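26/09/2018

Day two with the Stelteo two-arm packing kit. Vosaso wants my write-up before they decide on buying a second one, and Tavion Iwasaki has already asked twice whether I've "formed a view." I have formed a backache.

The task is groceries into a tote bag. I have been bagging groceries since I was 16 and never needed a rail.
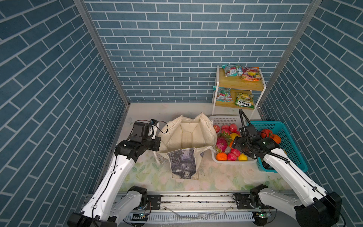
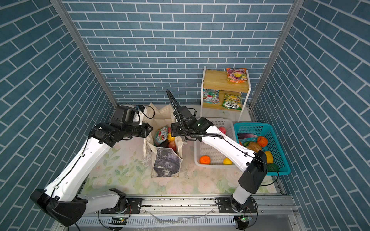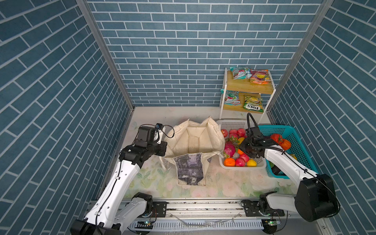 Stelteo kit on the bench, tote and fruit basket between the arms.

The quote came to 3,822 with the support plan, 3,121 without. Uthai Kaewmanee thinks the support plan is a racket. Uthai also spent the morning on hold with Clornport, who sell the thing, asking why the manual goes from page 40 to page 43. They are sending the missing sheet by mail. Paper mail!

Good points so far: setup was quicker than the one we tried in January, and the arms are quieter than Tavion. The cables clip neatly along the arms. Bad points: the spare gripper is 703, and the training session at Strickland is another 279 a head, lunch not included. I asked about lunch.

Apples I would trust it with. Chips I'm undecided on – a bag of anything crinkly makes me hold my breath.

Still no view. Told Tavion tomorrow. Need to buy fruit, and lemons for home while I'm at it.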